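Moving the night school to Nenholm
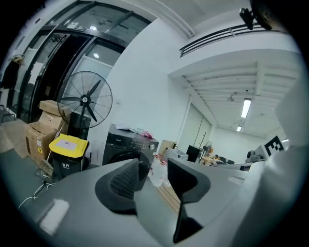 White walls and a tall glass partition with black metal frames.

Montserrat Robles has taught evening Spanish to adults for 15 years, first in Dosville and since November in Nenholm. When I met her, she was correcting homework with a green pencil. "Red makes grown people feel like children," she told me.

Her first group had nine students, and two of them were brothers who did not speak to each other. "I put them in the same dialogue, one was the waiter and the other the client. They had to ask for the bill very politely." She laughs when she remembers it.

The school now has 114 names on its list. Most of them work during the day, and many arrive without dinner. For this reason the lessons begin later than before, and there is a long pause for eating. "A hungry person does not learn the subjunctive – I have tried."

I asked her about the phone applications. She is not against them. Telmo Vidal, one of her oldest students, practices every morning on the bus. "He knows a lot of words for animals. But he came to me because he wanted to call his sister-in-law and argue with her in her own language."

Next year she would like to open a course only for reading the newspaper.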